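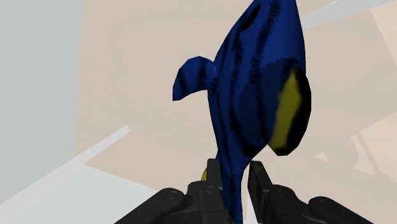
做抓取采集之前，应该先买机械臂还是先买夹爪？

先定夹爪。夹爪的开口、指面和接口形式定下来以后，机械臂的负载和法兰才有选择依据，备件的数量也才算得出来。预算紧张时，可以先在仿真里把候选夹爪跑一遍，再去询价。

Pirisent 采购规划数据包 说明文件

概述

Pirisent 是一套玩具类物体的仿真抓取记录，附带我们做设备预算时用的几张表。记录本身可以用来训练或评测抓取策略，但当初整理它的目的很具体：在下采购单之前，弄清楚一个两指夹爪能不能应付形状不规则的小件，指垫要不要另外定做，第一年要留多少钱给耗材。

数据部分由 Chiyo Tamura 维护，预算表由 Masaru Tanabe 维护。两部分放在同一个包里，字段互相引用，请不要拆开转发。

内容

全包有 3,927 条仿真抓取记录，覆盖 43 个物体模型。物体以玩具为主，有动物、鱼、车辆和积木类形状，多数是简化过的低面数模型，贴图分辨率不高。花纹边缘发糊是贴图原来的样子，导入时没有重新处理。

目录如下。

episodes/ 每条记录一个子目录，含图像序列、关节角、夹爪开度和末端位姿
objects/ 物体模型、贴图和质量参数
grippers/ 候选夹爪的几何与运动学描述
budget/ 预算表，共四张
splits/ 训练、验证、测试的划分文件
CHANGES.txt 改动记录

记录字段

object_id 物体编号，与 objects/ 下的目录名一致
gripper_id 夹爪编号，与 budget/ 里报价表的第一列一致
grasp_part 抓取部位，取值为 body、neck、fin、base、other
aperture 闭合结束时的夹爪开度，单位毫米
contact_left、contact_right 左右指垫是否有接触，由仿真器给出
lift_ok 提起后物体是否留在指间，由脚本判定
light_id 光照设置编号
note 人工备注，多数为空

grasp_part 是人工标的，标的时候只看闭合前的最后一帧。物体上较细的一段统一记作 neck，不管它在模型里叫尾柄、脖子还是把手。最初的版本把鱼类模型的这一段记成 base，后来改了，旧的训练脚本如果按 base 过滤，需要跟着改。

contact_left 和 contact_right 要一起看。有一侧为假时，不代表这条记录作废，闭合过程中两侧先后接触很常见。图像里指垫和物体之间看得见缝，也请以字段为准，单帧画面说明不了后面的接触情况。

怎样用在采购上

我们把这件事分成四步，顺序固定。

第一步，列物体清单。把实际要抓的东西按最窄处和最宽处的尺寸填进 budget/objects.csv。最窄处决定指垫厚度和最小闭合，最宽处决定行程。很多人只填最宽处，结果夹爪行程买大了，价格跟着上去，细的部位反而夹不稳。

第二步，在仿真里跑候选夹爪。每个候选至少跑 500 条，物体均匀分配。少于这个数，个别物体的成绩波动太大，放到评审会上会被问住。跑完以后按 grasp_part 分组看 lift_ok，不要只看总数。整体成绩接近的两款夹爪，在 neck 这一组上可能差得很远。

第三步，询价。报价表要求供应商分开列夹爪本体、指垫、法兰转接件、线缆、控制器、运费和培训。Grollberg 的第一份报价把转接件写在夹爪本体里，Maruyama 代理的那份则单独列，两份放在一起比的时候要先拆平，否则看上去差一截，拆完几乎没有差别。拆平后的数字填进 budget/quotes.csv，原始报价单扫描后另存，不要覆盖。

第四步，留备用金。指垫、连杆销和线缆属于第一年一定会换的东西，单独立一行，不要并进“其他”。我们这次在耗材这一行留了 2,000 欧元，只含一套夹爪的用量，第二套要另算。

预算表说明

objects.csv 实际物体清单，由使用部门填写
quotes.csv 拆平后的报价，由采购填写
spares.csv 备件与耗材，写明更换周期的来源，是厂家手册还是自己估计
schedule.csv 交期与付款节点

spares.csv 里“来源”一栏不能空着。厂家手册给的更换周期通常按规则工件计算，抓玩具这类带棱面和突出部位的东西，指垫边缘磨得更快，自己估计的数字要写明是谁估的。

schedule.csv 按月填写即可。Bovness 车间的电源改造排在九月，机械臂到货不要早于这个月份，仓库没有带锁的位置放整箱设备。夹爪体积小，可以提前到，先装在台架上做开合测试。

仿真与实物的差别

摩擦。仿真里指垫用的是单一摩擦系数，整个指面一致。实物指垫新旧不同，差别明显。仿真成绩用来给候选夹爪排次序可以，不要直接当成验收指标写进合同。

质量。objects/ 里的质量参数按实心塑料和空心塑料两档填写，没有逐个称过。如果手里的玩具带电池，请自行修改。

光照和桌面。背景有浅色木纹桌面，也有素色桌面，光斑和阴影的形状偏硬。如果采购计划里包括相机，请不要拿这些图像去论证某个型号的感光能力。

遮挡。夹爪从画面下方伸入的视角里，指垫会挡住物体较细的部位，物体上下两端也可能不在画面内。需要完整外形时用 objects/ 里的模型渲染，不要从单帧去推。

线缆。仿真里没有线缆。实物上线缆走向会限制手腕的转角，这一项在报价阶段就要问清楚，最好让供应商给出带线缆的安装图。

划分方式

按物体划分，同一个物体不会同时出现在训练和测试里。不同颜色、同一外形的模型算同一个物体。做夹爪对比时请用 splits/compare.txt，这个文件保证每个候选夹爪遇到的物体和初始姿态相同。用训练划分去比较夹爪，结果没有意义，因为早期有一款候选只跑了车辆类。

不适用的场合

不适合用来选吸盘。包里没有任何吸附记录，表面曲率数据也不够细。
不适合估算产线节拍。仿真里的运动速度是固定的，没有按任何一款机械臂的手册设置。
不适合软质玩具。所有模型都当作刚体处理。
不适合作为安全评估的材料。协作区域、急停和围栏的费用在 schedule.csv 里只占一行提示，需要另外找有资质的人来做。

常见填写错误

把夹爪重量漏掉。机械臂负载要减去夹爪、转接件和指垫的重量，剩下的才是物体的份额。有一版预算里选的机械臂负载刚好等于最重物体，装上夹爪以后就超了，幸好是在表格里发现的。

把开口行程和指间净距混用。厂家样本上的行程有时按裸指计算，装上指垫以后要减去两侧厚度。报价表里两个数都要填。

税和运费的口径不一致。quotes.csv 一律填不含税价，税单独一列。境外发货的，关税由谁承担写在备注里。

控制器授权漏算。有的夹爪本体便宜，接入机械臂控制器的软件插件另外收费，有的按年收。按年收的部分填进 spares.csv，不要填在首次采购里。

已知问题

部分记录的 note 字段里残留了内部编号，可以忽略。
少数鱼类模型的鳍与身体之间有穿插面，渲染时看不出，导入某些物理引擎会报警告。把碰撞体换成凸分解版本即可，文件在同一目录下，后缀为 _cvx。
light_id 为空的记录使用默认光照。
grippers/ 里的几何按厂家公开图纸简化，销轴和外壳倒角没有逐一还原，不要拿去做干涉检查。

更新与联系

记录字段的问题找 Chiyo Tamura，报价拆分和付款节点的问题找 Masaru Tanabe。新增候选夹爪时，先在 grippers/ 建目录并写好 gripper_id，再到 quotes.csv 加行，两边编号不一致的提交会被退回。

Grollberg 的第二轮报价还没有录入，录入之前 quotes.csv 里对应的几行保留第一轮的数字，并在备注栏标了“待更新”。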